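Packing notebook, February, started 7:40 in the morning with coffee

Well, the back room is finally warm enough to work in without a coat, so I am picking up where I left off before the holidays, with the little table set up again and the green-and-white checkered cloth on it. I do love that cloth. It came from my aunt's kitchen by way of two apartments, and it is the best thing I own for finding small scraps, because a clear or whitish offcut that would vanish on a bare tabletop shows up pretty well against the green squares. Patricio thinks we should get a proper cutting mat. Maybe we will, but the cloth goes in the wash and a mat doesn't.

The job this month is still the Loreo cups, 564 of them all told, going out in small boxes to the Zapata shops. Last time we lost more than I like to admit, nearly always at the handle, and nearly always in boxes that had looked perfectly snug when we taped them. I went back through my notes from the fall and I had written "wrap tighter" three separate times, which I now believe was bad advice to myself. When the wrap is pulled hard around a handle the bubbles along that edge go flat or pop, and then the one place that needs a cushion has a sheet of thin plastic on it and not much else.

So the plan for this round is to stop treating the handle as part of the cup. We put a small crumpled piece inside the curve of the handle first, and then the big sheet goes around everything, easy and loose, one and a half turns. The small pieces can come from the offcut bag, which pleases me no end, as that bag has been following me around the workshop since last summer and I can't bring myself to throw it out.

A few things about the crumpling, written down while I remember them. A long strip wants to spring back open, so it's no good for this. Something with a point to it is much better, a rough triangle, with the point going into the handle first and the wide part left sticking out where you can still get hold of it. Bubbles facing out or in doesn't seem to matter once it's scrunched. I also tried folding a few neatly, like little napkins, and they slid right out again when I tipped the cup.

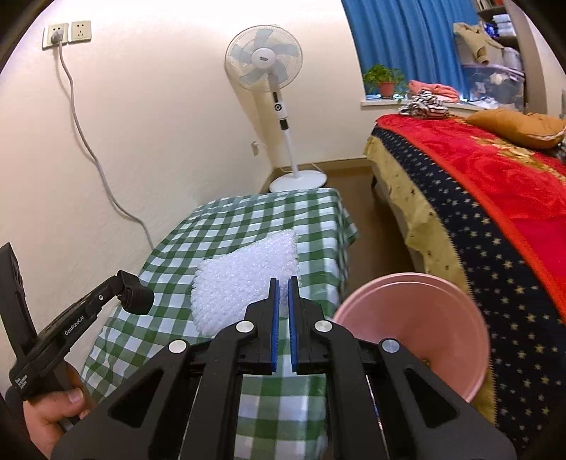 Oana Bogdan read this over at lunch and wrote in the margin that she would keep the bubbles facing in all the same, for the big sheet at least, because the flat side takes tape so much better and peels off without dragging half the bubbles with it. She also wants to know whether anyone has thought about the people at the other end, who will be opening these at a shop counter with a line of customers waiting, and who may not notice a wad of plastic tucked into a handle.

Both fair points, and thank you, Oana! I hadn't thought about the tape at all. On the second one, I tried unwrapping a few cups the way I would if I were in a hurry, and the filler mostly came away with the big sheet, but a couple stayed put and I had to fish them out with a finger. I don't think that's a disaster, though I'll add a line to the slip that goes in the top of the box. Something plain, such as "please check the handles for padding."

Tape: the Testau roll is nicer to tear but it gives up in the cold, and I found two flaps lifted when I came in this morning. The Flalico one is noisy and sticks to everything including my sleeve, and it held. I'm going with Flalico for the boxes and keeping Testau for the wrap itself, where it only has to last until someone peels it.

Drop test so far is 70 cups, from counter height, boxed and taped as they would be for real. Two chipped, both on the rim and neither on the handle, so I suppose the rims are next. Patricio Escobar suggests a square of card between the layers. I have 200 squares left over from the saucers and they very nearly fit, they just need the corners taken off, and I'll sit down and do that this afternoon with the radio on.

Still to do: ask Zapata if they want the boxes marked by color, sweep under the shelves, and find the good scissors, which were on the windowsill before the holidays and aren't there now.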